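Mixed-Goods Bin Sorting – Gallery
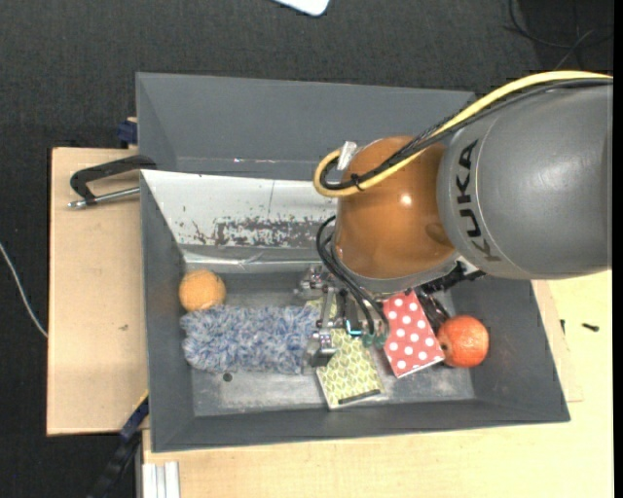

CATEGORY: BINS AND CONTENTS

Last updated: September
Reading time: 4 min

Search this site Go

This page covers the bins used for mixed household goods at the Melton packing room. The stock list runs to 2,807 lines, most of them small items that do not stack. Lines are grouped by surface and by how well they hold their shape – size comes second.

Gray bin, low fill. The floor is metallic and scuffed, the walls slope, and an orange ball with a fine surface texture sits in the far left corner.

Ball, light orange. Recorded under "round, textured." Round goods are logged by diameter only, and go into the carton after the flat goods.

Long fluffy item, blue-gray and white, with shaggy strands similar to microfiber. Recorded under "soft, long." Soft goods are weighed, not measured, because the pile gives a different length each time.

Far side of the bin, left. The whitish sloping panel has a rough, flaking patch along its lower half. Wear of this type is entered on the bin card as grade 4, surface only.

Junction of panel and floor. The strip at the bottom is shiny and creased. Creases are checked on Tuesday with a flat gauge and noted if a thin item could lodge underneath.

Bin cards. Each bin has one card, kept at the Jerwood desk. A card holds about 200 entries and is then replaced; old cards go to the Larnari shelf in bin order.

Carton sizes are listed on the Rewi sheet. Lines above 700 grams take the double-wall carton.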